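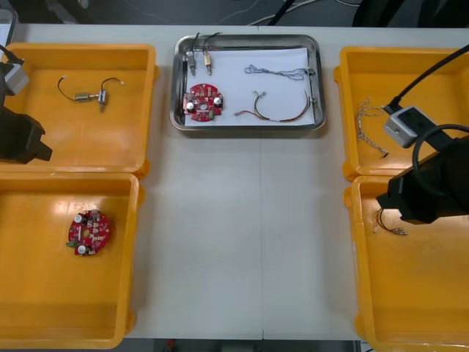 I have wanted to see a rocket go up since I was small enough to fit inside a washing machine box with CLIDITAU ONE painted down the side (my spelling of a planet I'd made up, and I still think it's a good name for a planet). Last month I finally did it! Not one of the giants, just a sounding rocket called Mumen, which goes up, spends a few minutes above most of the air and comes straight back down again. I can't stop talking about it, so you're getting a blog post.

The public viewing spot is on the headland at Trindade, at the end of a single-track road with grass down the middle. The launch was down for Wednesday at first light. We left the campsite at four, with two flasks and every jumper we owned, and I was sure we'd have the place to ourselves. We did not. There were already cars tucked along the verge all the way back to the cattle grid, and a man frying onions in the dark.

If you've never waited for a small launch, most of it is standing about listening. Somebody nearby had the commentary on a little radio and people drifted towards it. The first countdown stopped at T minus 34 seconds because the upper winds were outside the limits, and a groan went along the whole cliff. Then everyone got their sandwiches out. A sounding rocket of this sort has no clever steering on the way up, so the launch rail has to be set to allow for the wind, and they were letting up weather balloons to see what it was doing. We watched one go for ages, a tiny pale dot heading out to sea.

The second try was called off too, for a fishing boat in the wrong place. By then my feet had gone numb and my sister was asleep in the car with a hat over her face. I ran back to wake her for the third and very nearly missed it myself.

And then it just went. I'd watched so many big launches on my laptop, all that slow heaving off the pad, that I was expecting time to look at it. No chance! There was a white spark at the bottom of the rail and the next thing I knew I was bending backwards to follow it. It was already a long way up when the noise got to us, a tearing sort of crackle that I felt in my coat more than heard. The trail went up dead straight and then the wind took hold of it and bent it into a big loose S, which hung there going pink as the sun came up. I said a word I don't usually put on this blog.

The commentary gave the burn as complete and everybody clapped, which felt silly and also completely right. Splashdown was 60 kilometres out. We stayed to hear that the recovery boat had the payload in sight, and a bit longer for onions.

The payload was the part I'd read up on beforehand. It was called Jeltutwood, built by students, and it was there to measure how the upper air thins out as you climb. I love that you can spend years on a thing and have it do its whole job in less time than it takes me to make porridge. I'd like to read the results, if they put them somewhere an ordinary person can follow.

A few practical bits, as I know some of you will be tempted. It was 636 miles there and back for us, so make a few days of it. There are 3 toilets at the headland and the queue is long from five o'clock onwards. Phone signal is hopeless past the cattle grid, so check for delays before you get there. Take binoculars, but don't use them for the launch itself, you'll never keep up.

There's another one pencilled in for June and I've already asked for the week off.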